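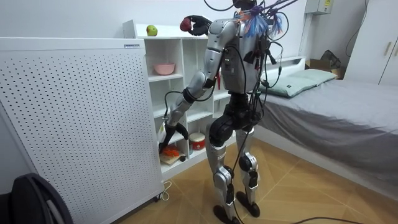

Does the choice of hand affect how a humanoid performs on household shelf tasks, or is the arm controller the larger factor?

Both matter, and the group's view to date is that the hand accounts for most failures at the moment of grasp, while the controller accounts for most failures on the way to the shelf.

Minutes of the Manipulation Review Group
October 31, 2022

1. Opening and previous minutes

The chair, Kastriot Kneževič, opened the meeting. The minutes of the August meeting were accepted with one correction: under item 3, "wrist camera" should read "head camera."

2. Comparison of hands

The group received the results of the shelf trials carried out with the Flisten and Dorkum hands. A total of 2,349 grasp attempts were logged, of which 406 were set aside owing to timing faults in the recorder. Members asked that the excluded attempts be kept on the server until the fault has been traced.

The Flisten hand closed more evenly on round fruit and needed fewer corrections from the operator. The Dorkum hand was faster to open, but its thumb tended to reach the object before the other fingers and push it back along the shelf. The group agreed that this may be a matter of settings, and that no purchase should be decided on the present figures.

It was noted that the two hands had been tested with different fingertip covers for part of the period. The trials affected are to be marked in the log and reported separately.

3. Cameras and placement of objects

The group discussed whether the head camera alone gives a sufficient view for choosing a grasp. Objects on the top of the shelving unit are generally in clear view before the arm is raised. Objects inside the compartments are more difficult, particularly toward the back, where a divider or shelf board may hide part of the item.

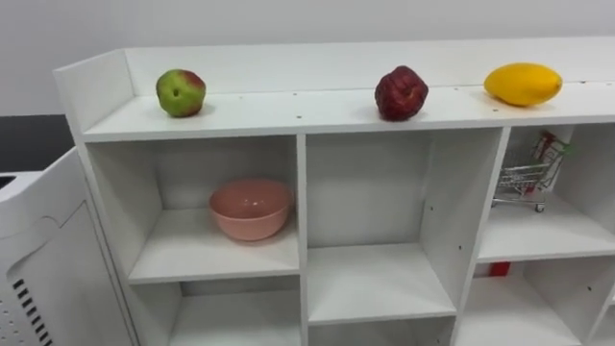 Members further agreed that spacing between objects should be fixed in the written procedure. At present each operator sets out the fruit by eye, and results from different operators cannot be compared with confidence. The revised procedure will give a minimum gap for the top ledge and a separate one for the compartments - the two cases have been treated as one until now.

A proposal to add a second camera at the wrist was deferred. The added cable would have to follow the forearm, and the effect on wrist travel has not been measured.

4. Arm controllers

The Atanasov and Gradon controllers were run on the same arm, with the same hand, over 12 sessions each. The Gradon controller gave smoother motion near the shelf edge. The Atanasov controller recovered more quickly after a light contact and required roughly 4 fewer restarts per session.

The chair remarked that smooth motion is of limited value if the hand arrives at the wrong angle. He asked that wrist angle on arrival be reported next time for both controllers, with reaches into the lower compartments listed apart from those to the top.

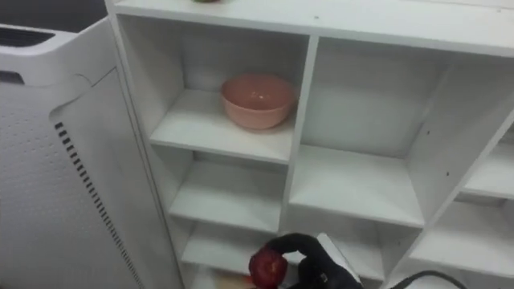

Kneževič's draft recommendation in favor of the Atanasov controller drew a written objection, which was read into the record. The objection stated that restarts had been counted differently in the first sessions, that a paused run was at that time entered as a restart, and that the advantage might disappear once the early logs were recounted. The chair accepted the point and withdrew the recommendation pending a recount.

5. Actions

Recount of restarts under a single definition, both controllers.
Repeat of the Dorkum trials with revised thumb settings and matching fingertip covers.
Revised procedure for object spacing, to be sent out before the next trials.
Note on cable routing for a wrist camera - Kneževič.

6. Other business

A request for further time on the arm was approved. The meeting was then closed.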